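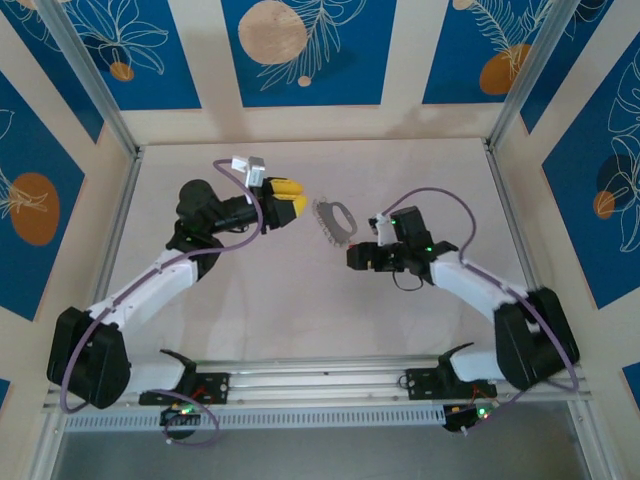

Open Afternoon at the Stolcombe Workshop

In November I was received at Stolcombe for the open afternoon on two-armed handling. Grigore Tănase led the demonstration, which began at 3 and was attended by a small party from Kandmont.

The task concerned a flat gray hand tool with a toothed edge, laid on a bare surface between the two arms. Mr. Tănase reported that the team has recorded over 2,736 attempts with objects of this kind. Thin items remain the most difficult — a gripper has little room to get beneath them.

Questions were taken by Maj-Britt Nyberg, chiefly on cable wear and the cost of spare fingers. The next visit is planned for spring.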